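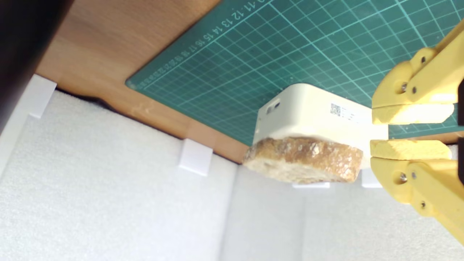 The Wirus gripper with a small white box and a slice of bread on the cutting mat. Photo: Khoa Trương

Wirus arm gets new gripper fingers, foam-walled bench at Clullow workshop

The tabletop robot arm under construction at the Clullow shared workshop has been fitted with its second set of gripper fingers and is now being run on mixed objects, according to a build note posted by Thiện Kiều and Khoa Trương in September. The project, named Wirus, is a low-cost arm meant to be built with the tools found in an ordinary community shop.

The gripper is a two-finger parallel type in yellow plastic. Each finger ends in a flat, squared pad and is held together with metal screws. The first version had curved tips, which tended to roll boxes and packets out of the grip when contact was off center. Kiều redrew the fingers so that the pads stay parallel through the full stroke. The plastic is unchanged, as are the mounting holes, so earlier builds can be converted with a hex key and do not need a new wrist.

Closing force is limited in software. The motor current is read 500 times a second and the fingers stop when it passes a set value. Two values are in use at present, one for rigid items and one for soft ones. The operator picks between them before each run. Trương wrote that choosing automatically is "on the list, below cable routing."

The work area is a wooden tabletop with a green gridded cutting mat, bordered by white foam panels. The foam keeps items within reach of the arm and gives a light, even background. The mat's printed grid is used to enter start positions by hand. Objects on the mat have included a small white plastic box and a slice of bread, set close together so that the arm has to deal with a hard item and a soft, uneven one in the same pick area.

The pair logged 352 grasp attempts with the new fingers before publishing the note. They did not give an overall success rate, and said the log mixes two firmware versions and should not be read as a benchmark. Faults listed include a pad catching on the mat when the approach height was set too low, a loose connector at the elbow, and a drift in the base joint after long runs. The first two are marked as fixed. The drift is still open - a stiffer bearing plate has been drawn but not yet cut.

Control software runs on a used desktop computer under the bench. The arm is moved by hand for demonstration runs, and the joint positions are saved and played back. The Navarro branch of the code, named for the street the workshop is on, adds a slower playback mode and a check that refuses any path passing below the mat surface. It will be merged into the main branch once the base joint problem is closed.

The build files have been downloaded 1725 times, by the project page's own counter. The updated package holds the finger drawings, a revised parts list and a wiring diagram for the elbow. Assembly instructions for the gripper now run to 8 pages, with the screw lengths given in a table after several builders reported using the wrong ones.

A second arm is being put together by members of the Karcombe makers' group, who are following the same drawings with a different power supply. Their notes will be added to the project page as a separate section. Kiều and Trương are at the Clullow bench most evenings from 7 p.m. Visitors may watch a run but are asked to stay behind the tape line while the motors are on.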